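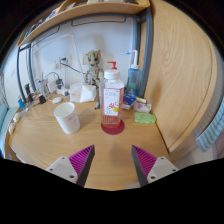 Several users on the support list have asked why the planner refuses a grasp on a bottle it has plainly detected, and one of them suspected the detector. In nearly every such report the detector was fine and the lens model was wrong. Work through this section in order before changing any planner setting.

4.3 Calibrating the wrist view and checking a first grasp

This section covers the Trovuvton perception node and the Unow grasp planner when they run on a fisheye view from the gripper. It assumes that the software is installed and that the camera driver starts without errors (see 4.1).

4.3.1 Load the lens model

1. Stop the planner. Leave the perception node running.

2. Open the Lens tab and select Fisheye, four-term. Do not select Pinhole. The pinhole model fits the center of the view well enough to pass the quick check and then fails toward the rim.

3. Set the image circle. Drag the radius handle until the overlay meets the black border on all sides. Pixels outside the circle are dropped before detection.

4. Click Solve. The solver needs at least 11 accepted board poses. Poses with the board near the rim count for more than poses at the center, so collect both.

5. Read the residual. If it is above the limit shown in green, delete the worst pose and solve again.

Note: A desk edge or shelf that bows in the raw view should look straight in the rectified preview. If a shelf across the top still bends after step 5, the radius in step 3 is too small.

4.3.2 Mask the fingers

The fingers stay in view at all times. Without a mask they are segmented as foreground objects, and the planner treats them as obstacles.

1. Open the fingers fully and click Capture Open.

2. Close them fully and click Capture Closed.

3. Click Build Mask. The mask is interpolated between the two captures according to finger width.

4. Check that the mask covers the ribbed inserts, the dark contact strips and the mounting plates with their fasteners. Paint in any area that was missed.

Caution: Do not widen the mask past the fingertips. The planner uses the open space between the tips for its final approach check, and a mask that covers it turns the check off without a warning.

4.3.3 Select a target on a cluttered desk

1. Point the gripper so that the target is close to the center of the view, with both fingertips visible. A tall clear bottle on a coaster, with packets, a cup and other containers nearby, is a suitable test.

2. In the Objects panel, click the target. The outline should follow the cap, shoulders and sides.

3. If the outline covers only the label, set Surface to Transparent. Clear walls return few features, and the default setting keeps just the printed area.

4. If the outline includes the coaster, set Support Split to On. The coaster is then assigned to the supporting surface, and the grasp height is measured from its top.

5. Look for neighbors merged into the target. A pump head directly behind a cap is a common case. Shift the view sideways and click Refine — one extra view is normally enough to separate the two.

4.3.4 Plan without motion

1. Start the planner with Execute set to Off.

2. Set Max Opening to 78 mm, or to the limit of your fingers if that is smaller.

3. Click Plan. Candidates appear as paired lines at the contact points.

4. Reject any candidate that touches the cap or crosses a neighboring object.

5. Save the accepted plan to the session log.

Note: A target wider than Max Opening gives code 757, "no feasible width." Code 2333 means that the lens model and the finger mask were made at different resolutions. Repeat 4.3.2.

Caution: Keep open containers and live cables outside the workspace box before you set Execute to On. The planner does not model spills, and it treats thin cables as noise.

Settings from the older Policarpio release can be imported, except for finger masks. Build those again.

Related sections
4.1 Camera driver and time sync
4.4 Workspace box and keep-out zones
4.6 Reading the session log
Release notes: Purkcombe tools

Last updated: Thursday, July 15, 2021

Contact support | © 2021 Trovuvton | Back to top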